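Second Moto

The gate at Nundton dropped on a thirty-second board, and the pin was random inside a five-second window after that. Kiprono Minja had studied the window for most of a season. He believed there was a pattern in it. His father, Musyoka, who had built both of his engines and paid for one of them, believed there was no pattern and that he should watch the pin.

He had finished the first moto in third. The rear shock had faded from the sixth lap on, and the bike had started to kick sideways over the braking bumps before the left-hander the locals called Lyimo. Between motos Zawadi Nyaga backed the rebound out two clicks, then put one back. She checked sag with Kiprono standing on the pegs in full gear, wrote the figure on a strip of tape, and stuck the tape to the airbox.

"It will push in the flat turns," she said.

"It pushed before."

"It will push more. Stay off the front brake past the apex."

He nodded. She loosened the axle pinch bolts, bounced the fork, and torqued them again in sequence. 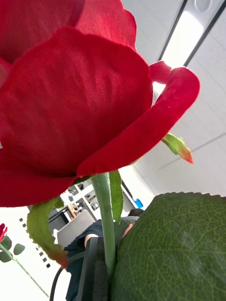
Musyoka came back from the fence with the sector sheet. Balakrishnan Mudaliar, on the factory-supported Randen, had won the first moto by making up time in one place, the uphill triple after the sand. He was landing it on the downslope. Everyone else was casing it or doubling and rolling out. The difference was worth more than a second a lap.

"He carries third gear through the sand," Musyoka said. "You shift down."

"I lose the front in third."

"You lose it when you sit."

Kiprono looked at the sheet. The transponder number, 2559, was printed beside his name, and under it were his laps, each slower than the one above.

On the second gate he picked the slot four in from the box. He set the clutch at the friction point, held the throttle at a third, and watched the pin. It moved. He was level with Mudaliar's front axle at the first marker and half a length behind him at the turn.

For three laps he took the sand in second and lost the same distance each time. On the fourth he stayed in third, stood with his knees against the tank shrouds, and kept his weight back. The front wandered, then tracked. He hit the face of the triple with the engine pulling and came down past the knuckle with no shock through the bars.

Halima Kashindye was on the Citedov pit board for her own rider, one slot down from Zawadi. She looked at her stopwatch and looked at it again.

Zawadi wiped her board and wrote the gap. She held it low, over the rail, where he could read it coming out of Lyimo.

He read it, stayed off the front brake past the apex, and went up to third.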